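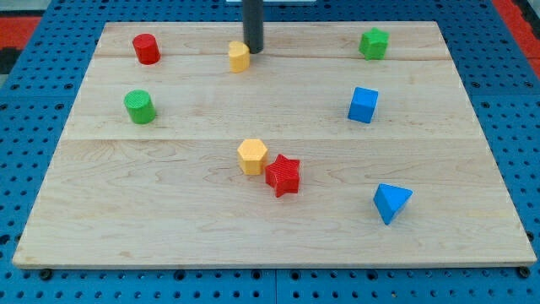 홈 | 이번 호 | 학교와 기술 | 사람들 | 지난 호 보기

학교와 기술

말로 시키면 팔이 움직인다: 스토돈 로봇 동아리의 한 학기

2023년 6월 29일
글 두아르트 아기아르

스토돈 기술학교의 로봇 동아리는 목요일 오후에 모입니다. 제가 처음 방문했을 때 학생들은 로봇 앞에 있지 않고 칠판 앞에서 문장 하나를 두고 토론하고 있었습니다. 문장은 "빨간 별을 파란 정육면체 옆에 놓아라"였습니다. 문제가 된 단어는 "옆"입니다. 왼쪽도 옆이고 오른쪽도 옆입니다. 그러면 얼마나 가까워야 옆이라고 할 수 있습니까? 학생들은 이 질문에 한 시간을 썼습니다.

동아리의 과제는 사람이 쓴 짧은 문장을 로봇 팔이 읽고, 판 위의 작은 블록을 그 문장대로 밀어서 옮기는 것입니다. 집게는 쓰지 않습니다. 팔 끝에는 막대 하나만 있습니다. 지도교사 반다 노비츠키 선생님은 일부러 이렇게 정했다고 설명합니다.

"집으면 쉽습니다. 밀면 생각해야 합니다. 블록의 어느 면을 미는지, 막대가 어느 쪽에서 들어가는지, 학생이 먼저 알아야 합니다."

블록은 빨강, 노랑, 초록, 파랑의 네 색이고, 모양은 원기둥, 별, 하트, 육각기둥, 정육면체, 삼각기둥입니다. 같은 색이 두 개씩 있어서 "초록색을 밀어라"라는 문장만으로는 부족합니다. 별도 하나만 있지 않습니다. 그래서 학생들은 색과 모양을 같이 말하는 습관을 배웁니다. 야로스와프 쿠비아크 군은 집에서도 그렇게 말하게 되어 동생이 싫어한다고 했습니다.

가장 어려운 모양이 무엇인지 물었더니 대답이 서로 달랐습니다. 쿠비아크 군은 원기둥이라고 했습니다. 막대가 중심에서 조금만 벗어나도 원기둥은 옆으로 빠집니다. 시몬 자크 군은 별을 골랐습니다. 막대가 두 꼭짓점 사이에 들어가면 잘 밀리지만, 꼭짓점에 닿으면 별이 돌아갑니다. 하트에 대해서는 두 사람의 의견이 같았습니다. 오목한 곳을 밀면 편하고, 뾰족한 쪽은 피해야 합니다.

블록 두 개가 붙어 있을 때는 또 다른 문제가 생깁니다. 하나를 밀면 다른 하나가 따라옵니다. 지난 1월에 학생들은 먼저 둘을 떼어 놓는 동작을 프로그램에 넣었습니다. 자크 군이 이 부분을 맡았는데, 처음에는 떼어 놓은 블록이 판의 가장자리까지 가는 일이 많았다고 합니다. 지금은 한 번에 미는 거리를 짧게 하고, 밀 때마다 위치를 다시 확인합니다. 느리지만 실수가 적습니다.

학생들은 이번 학기에 문장을 1,771개 썼습니다. 그중에서 1,351개를 로봇으로 시험했습니다. 나머지는 뜻이 분명하지 않거나 같은 문장이 반복되어 뺐습니다. 미워시 차르네츠카 군의 공책에는 뺀 문장이 따로 적혀 있습니다. 저는 그 공책을 재미있게 읽었습니다. "노란 것들을 친하게 해 줘"라는 문장이 있었고, "하트를 집에 보내라"라는 문장도 있었습니다. 차르네츠카 군은 이런 문장을 버리고 싶어 하지 않습니다. 사람은 보통 그렇게 말하기 때문입니다. 노비츠키 선생님도 다음 학기에 몇 개를 다시 시험해 보자고 했습니다.

동아리 회원은 12명이고 4개 조로 나누어 일합니다. 조마다 문장을 쓰는 사람과 프로그램을 고치는 사람이 있으며, 역할은 매달 바뀝니다. 자크 군은 문장 쓰는 일이 더 피곤하다고 했습니다. 프로그램은 틀리면 오류가 나오지만 문장은 틀려도 아무 표시가 없습니다.

가을에는 저크브리지에서 열리는 학생 로봇 대회에 나갑니다. 대회에서는 심사위원이 그 자리에서 문장을 말하고, 학생은 로봇에 손을 댈 수 없습니다. 브레타우 학교의 팀도 비슷한 과제를 준비한다고 들었습니다. 두 학교는 여름방학에 서로의 문장을 바꾸어 연습하기로 약속했습니다.

제가 교실을 나올 때에도 칠판에는 "옆"이라는 글자가 남아 있었고, 그 아래에 누군가 자로 선을 긋고 있었습니다.

문의: 화이트로 편집부 | © 2023 화이트로 | 맨 위로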